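4.2 Getting the arms to agree on who goes first

I'll admit I came into this part of the project thinking pouring would be the hard bit. Pouring is what everyone asks me about, and it's what we spent most of the Nitcombe paper on. But once we moved to two arms with no fixed roles, most of our failures in the first month came before any liquid had a chance to go anywhere. Both arms would start towards the same object, or one would settle on the vessel while the other parked itself exactly where the first needed to swing through. So this section is mostly about the bit before the pour – how the policy decides which arm takes which object, and when it's allowed to change its mind.

Our starting point was the Kubíček planner, which assigns objects by simple distance. Whichever gripper is closer gets the object, and that's that. It's quick, it's easy to debug, and for spread-out layouts I'd still recommend it to anybody. It falls over when two objects stand close together near the centreline, where a few millimetres of error in the position estimate can flip the whole assignment. When that happened halfway through a reach, the arms would stop, back off, and sometimes do it all again. Zdeňka Danko named this "the doorway problem", after two people trying to let each other through, and the name has stuck in the lab.
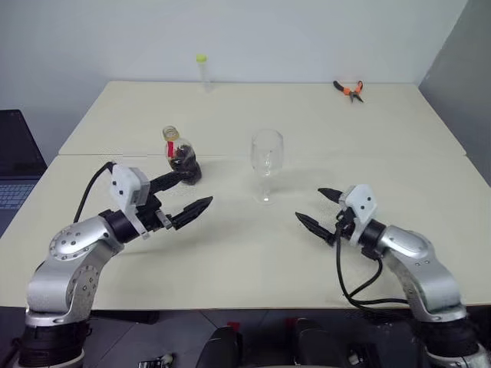

Figure 3. Two-arm workspace with the grippers open on either side of a bottle and a stemmed glass.

Bedix, our replacement, keeps a running commitment score for each arm and object pair and only allows a swap when the rival pairing beats the current one by a set margin. The margin grows as the gripper closes in, so a swap is cheap early in the reach and very expensive late. We also added a term for what the arm will need to do after the grasp, and the layout in Figure 3 is a good one for explaining it. The bottle stands just by the upper finger of the left gripper, with the wine glass to its right near the middle of the table, so distance alone hands the bottle to the left arm without much argument. The glass is more interesting, as it's clear and empty and our depth estimates on the stem are, frankly, all over the place. Under the old planner that noise went straight into the assignment. Under Bedix it mostly gets soaked up by the margin, and the pairing holds while the estimate settles down.

We ran 161 trials with the new scoring, using layouts drawn from the Kuldale set plus 17 we made up ourselves to be as annoying as possible. A trial counted as a success if each arm finished with a stable grasp on a different object and neither had touched the other on the way in. We didn't score the pour at all here; that comes in the next section. Of the full set, 44 trials had at least one point where the old planner, replayed on the same position estimates, would have swapped the assignment mid-reach. Bedix swapped in only three of those. I watched those three back more times than I'd like to admit, and in two of them I think the swap was the right call.

The third was a plain mistake. The estimate for a glass jumped sideways late in the reach, far enough to beat even the raised margin, and both arms went for the bottle. The collision check caught it and stopped them, but it shouldn't have come to that. We tried raising the margin further and it fixed that trial, then broke several others where an early bad guess got locked in and the arm reached awkwardly across its partner to honour it. In the end we left the margin where it was and capped how far an estimate can move between updates. It's a bit of a bandage – I'd prefer a proper uncertainty term, and Danko has a version half working that treats transparent objects separately.

One practical note for anyone wanting to reproduce this. The scores are sensitive to where each arm starts, far more than we expected back in September when we fixed the home positions. If yours aren't symmetrical about the centreline, retune the margin for each arm before you compare against our numbers. We used the same value on both sides, and the replay settings are listed with the layouts in the appendix.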